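The Rabbit and the Plate

Felldale, June. Lizeth Quispe has been photographing soft toys at mealtimes for longer than she cares to admit. The Botetti album already runs to 3,536 pictures, of which nearly 10 are any good. The lavender rabbit has had its afternoon at the white table. Click to enlarge, if you must.

1. The ear

Periwinkle fur on one side, smooth white lining on the other. Fouad Najjar wanted it brushed first. He was outvoted by the rabbit.

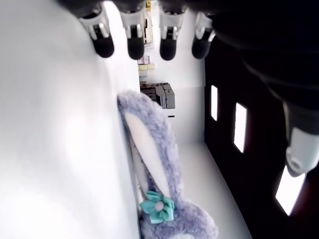 2. Dinner is not served

One round off-white plate with a thin dark rim, and nothing on it. Lizeth maintains that food would distract from the sitter. Fouad maintains that he was promised biscuits.
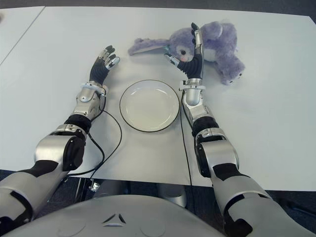 Rabbit with empty plate, white tabletop.

Prints of either come in 3 sizes from the Hourani shop, frames extra. The bear is next, once it's back from the wash.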